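3.2 Storage and sorting of donated toys

The second part of our study looks at what happens to soft toys between the day they are given and the day a child takes them home. Earlier work on toy libraries has mostly asked how families choose and how long they keep an item. The time before this, when the toy waits in storage, received less attention. We followed the practice of the Kwofie toy library from March until the end of the school term, and we kept a record for 305 soft toys.

Most toys came in by hand, in shopping bags or boxes, and the giver rarely stayed to talk. Staff wrote the date of arrival on a paper tag and put the toy on the sorting table. Large toys were a difficulty from the beginning. They do not fit on the shelves, which were built for board games, so they were usually placed in open cardboard boxes (Figure 4).

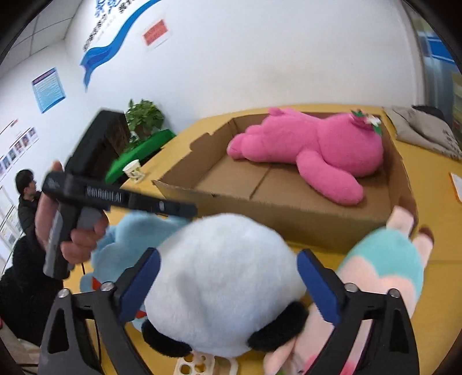 Two of the authors (Asante and Bawa) interviewed the six persons who sort regularly. All of them said that the size of a toy decides its place before anything else is considered. Condition came second, and the probable age of the child came third. Only one person, Korkor Aryee, mentioned color, and she explained that bright toys are asked for more often and she likes to keep them near the door.

The written rules of the library give a different order. According to the rules, condition should be checked first, with attention to seams, eyes and filling, and a toy that fails should leave the room the same day. In practice a toy with a small open seam waited seven days in the median case - sometimes much longer, if the person who sews was absent. We do not read this as carelessness. The rules were written when the library was at its old address in Cirari, where there was a separate room for repair, and they were not changed after the move.

Figure 4. Soft toys and open boxes on the tables.
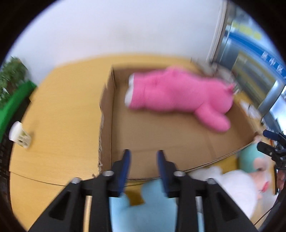

Waiting time was also different by size. Small toys left storage after about 2 weeks, and large toys stayed more than double this time. In the interviews we heard two explanations. The first is that parents who come by bus do not want to carry a large toy. The second is that large toys lie at the bottom of a box with others on top, and so they are seen less. Our records can not separate these two effects, and we return to this point in Section 5.

A smaller number of toys had no tag when we made the final check. For these the arrival date was estimated from the donation book by Osei, and a second reading was done by Frimpong. Where the two readings did not agree, the toy was left out from the analysis of waiting time but kept in the analysis of condition.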